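Suture (surgery)

A suture is a stitch used to hold body tissue together after an injury or an operation. Sutures are divided into two groups, absorbable and non-absorbable. Absorbable material breaks down in the body over time, while non-absorbable material is usually taken out once the skin has closed. On the face, removal commonly takes place within 5 days.

The simple interrupted stitch is placed and tied one at a time, so that a single stitch can be removed without loosening the rest. A continuous stitch uses one length of thread and is faster to place.

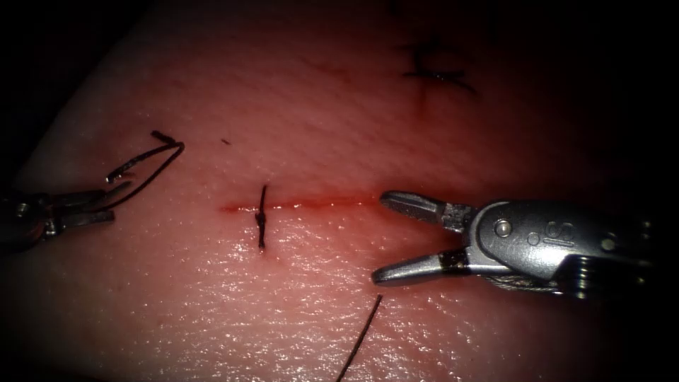

Gwenllian Maddocks has objected that speed is given too much weight in teaching, and that even spacing deserves more practice time.

See also: Surgical staple, Wound closure strip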